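Ticket 700 - Course booking portal, Festthorpe training centre
Subject: Places on forklift refresher showing as full
Status: Open (reopened 2 times)
Opened: December 21, 2019

Reported problem
Learners trying to book the June forklift refresher get "No places left" after the payment page. The office list shows 7 people enrolled on a course that takes 12. Two employers have already rung to ask why they were invited to book at all.

First reply from Curkau support
Told us to clear the browser cache. Did that on three machines, same message. I don't see how a cache in our office stops a learner booking from home, but it's done.

Second reply
Curkau says the waiting list is being counted as enrolled. We don't have a waiting list for this course. Asked them to show us where it is. They closed the ticket.

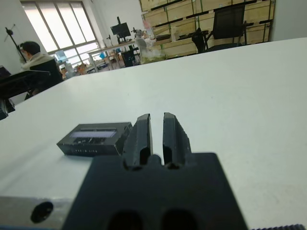
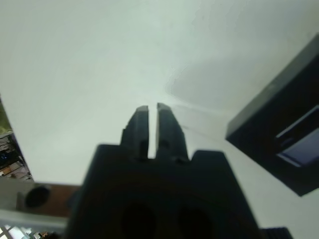
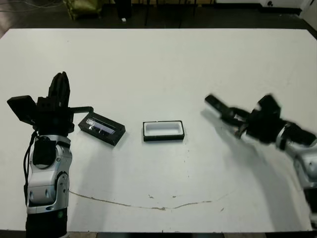 Reopened. Exported the bookings ourselves and found 73 rows against the course code, nearly all from the old Flekier system and marked "lapsed". Support had said in writing that lapsed rows were left out of the move. They plainly weren't.

Tried so far
- Changed the course limit from 12 to 90. Booking then works, but the joining email tells people there are 90 places, so I put it back.
- Made a copy of the course under a new code. The copy brought the lapsed rows with it.
- Deleted one lapsed row by hand. It was back the next morning.

Third reply
"Fixed in the latest update." Tested with a dummy learner straight after the update went on. Still full. Ticket closed again by their end, reopened by ours.

The Guérin licence check runs off the same list, so I'd like somebody to confirm it isn't passing lapsed learners as current - I've asked twice and had no answer on that part.

Until then, bookings for this course are by phone only. Please leave this ticket open until we have made a test booking ourselves.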